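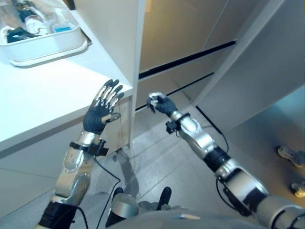 Page last changed: Wednesday, April 20, 2022

Evcombe > Projects > Gremis > Galleries > The wrist cable fault

News Projects People Galleries Contact

We use cookies to remember your settings and to count visits. Accept / Manage

The wrist cable fault

Gremis is our two-armed robot, built on a Drorneo body with hands from Ongart. It spent the winter learning kitchen and cabinet work in the mock-up room: picking things out of trays, opening doors, putting things back. In the second week of the cabinet trials the left hand stopped answering commands part of the way through a reach. It did this 9 times before we took the robot out of use. Nobody was hurt and nothing was broken, but a hand that stops where it is, on an arm that carries on moving, is a safety matter and we treated it as one.

The gallery goes with the fault report, which is kept on the project drive. Kerttu Juntunen wrote the report and Nantana Suksawat did most of the testing. The photographs show the sort of work Gremis was being asked to do. They don't show the moment of any fault. Click a picture for the large version.

1. Both arms out over the floor by the counter (top of page)

Left hand open, right hand in a loose pinch with nothing in it. The black cable of interest is the thin one that hangs from the left wrist and loops down past the foot. It feeds the module strapped on below the hand.

What happened

The first stop was put down to software. Nkrumah Alhassan was running the session and restarted the hand controller, which came back without complaint, and work went on. The second stop was the same afternoon. By the fourth we had noticed that they all came when the left arm was reaching forward and across the body, and never when it was lifting straight up.

Nantana then ran the arm through the same reach 400 times with the hand empty and the speed turned down to 50 per cent. It failed twice. With the cable held clear by a temporary clip it didn't fail at all. Those runs are counted separately from the nine stops above.

The cause was a worn conductor inside the cable, a short way below the wrist module. The outer jacket looked sound, so our weekly visual check had passed it every time. The loop had been left long to give the wrist freedom to turn, and on a forward reach the slack swung down and pulled at the same point on each pass. When the conductor opened, the module dropped off the bus and the hand held its last position, as it is set up to do. The arm had no instruction to stop as well. We think that is the more serious of the two faults — the cable was only what showed it to us.

2. Fingers at the translucent panel

The view from near the hand, with the fingers pointing down in front of the pale grey panel and a ledge beneath it. Faint scratch lines can be made out on the panel near the fingertips. We don't know when they were made, and the report does not connect them with the fault.

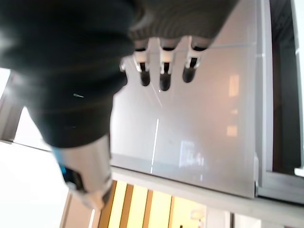 What we changed

The arm now stops if either hand module goes quiet for longer than 46 milliseconds. Mehwish Khattak wrote the change and it has been tested on both sides, at full speed and at half, by pulling the module plug by hand during a reach.

The left wrist cable has been replaced, and the new one is to be run closer to the forearm with a fixed clip above the elbow. The right wrist cable was taken off and tested at the same time and was found to be good. It will be changed anyway at the October service.

The weekly check now includes a flex test. Bend the cable by hand at the wrist, at the elbow and halfway between, with the module powered and the log open. If the log shows a dropout, the robot does not run that day.

People working beside Gremis should stay out of reach of both arms while they are powered, including when the hands look still. During three of the stops the hand looked parked while the arm was under command, and one of us stepped in to look at it. Use the stop button first, then step in.

Still open

We have not settled how long the arm should wait before it can be restarted after a stop of this kind. Kulap Boonyarit is looking at it and would like to hear from anyone else running Ongart hands on a Drorneo body. Her address is on the People page.

Larger copies of both pictures can be had from the Evcombe office. Please give the gallery title and the picture number.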